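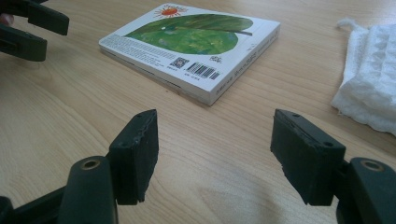

A board book and a folded white towel on a wooden table.

What is a glaze?

A glaze is a thin, clear layer of oil paint. The painter mixes a little color with a lot of oil and brushes it over paint that is already dry. Light passes through the glaze, hits the paint below, and bounces back. Blue under a yellow glaze looks green. Some painters used over 30 glazes on one picture. Each layer must dry first, and that can take days.

Comments

Samira Kanaan: My class of 6-year-olds tried this with colored plastic sheets.

Yogesh Nishad: Does it work with acrylics?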